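## 4. Hanging the lanterns and setting the evening program

This section covers the Enomari string lantern set as supplied to festival sites, from unpacking to the first lit evening. Read section 3 (power and permits) before you start. Plan on two people and around 30 minutes per string.

### 4.1 Before you hang anything

1. Lay each string out flat on the ground, plug end toward the power post.
2. Check the tag on the plug. Strings tagged A go over walkways. Strings tagged B go on fences and railings only.
3. Open each paper shade by pulling the two wire hoops apart until the center brace clicks. Do not twist the shade to open it.
4. Plug the string in for five minutes while it is still on the ground. Replace any dark bulb now.

> **Caution:** Unplug the string before changing a bulb. The Flirkura controller keeps power on the line even when the lanterns are dimmed to zero.

### 4.2 Hanging

1. Run the steel carrier line first. It must be tight enough that it sags no more than a hand's width at the middle.
2. Clip the lantern string to the carrier line at every hook. An A string has 13 hooks.
3. Keep the lowest point of any lantern at least 10 feet above a walkway.
4. Leave a drip loop in the cord just before the power post.
5. Fit the rain sleeve over the plug and close both straps.

**Note:** Sites on open water, like the Jaramillo Pier, should also fit a wind tie at each end of the carrier line. Wind ties are in the small parts bag, under the spare bulbs.

Take the shades down if sustained wind over 30 miles per hour is forecast. The strings and bulbs can stay up.

### 4.3 Setting the program

The Flirkura controller stores the lighting program for the whole run. You need to enter it once per power post.

1. Hold MODE until the display shows P1.
2. Set the start time and the end time for weeknights, then press SAVE.
3. Repeat for P2 (weekends) and P3 (opening night).
4. Set the date range. For a July festival, enter the first and last public nights only. Crew nights are run by hand.
5. Press TEST. The lanterns step through warm white, amber and red, then go dark.

If the lanterns stop on amber during the test, the controller has lost its clock. Set the time again and repeat step 5.

> **Caution:** Do not run P3 on more than two strings per power post. The opening night program uses full brightness and can trip the breaker.

### 4.4 Visitor wish tags

Most sites hang paper wish tags from the lower hoop of the B strings. Grikis supplies the tags in packs, with cotton loops already tied.

1. Set the tag table well clear of the main walkway – a line will form after dark.
2. Put out one pack at a time and keep the rest in a closed box.
3. Ask visitors to write on one side only. The reverse carries the site name.
4. Hang finished tags by the loop. Do not use tape or staples on the shades.
5. Bring all tags indoors if rain is expected overnight.

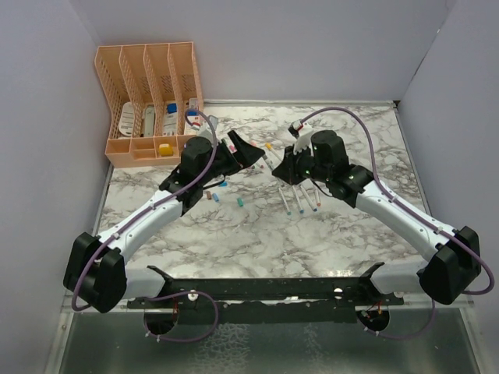
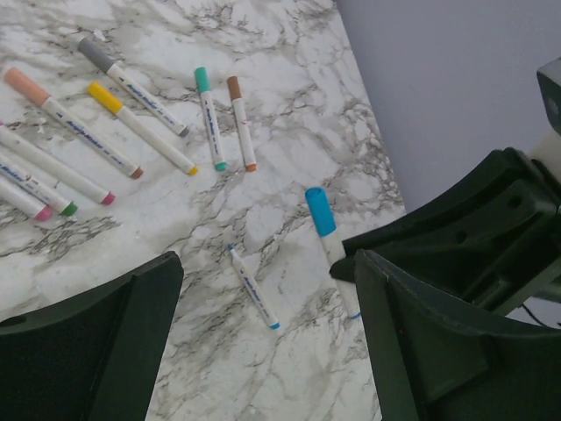
The Enomari support page, where this section is also posted, carries a comment from a site that has used the set for two seasons: the hand's-width rule in 4.2 works for short spans, but on their longest walkway they needed a middle post as well, and they would like to see the maximum span printed in the manual. They also found that the P2 program dropped out whenever the date range was changed after saving, so they now enter the dates first and the times second. Enomari replied that either order is safe as long as SAVE is pressed after each change, and that the maximum span will be added to the hanging steps in the next printing.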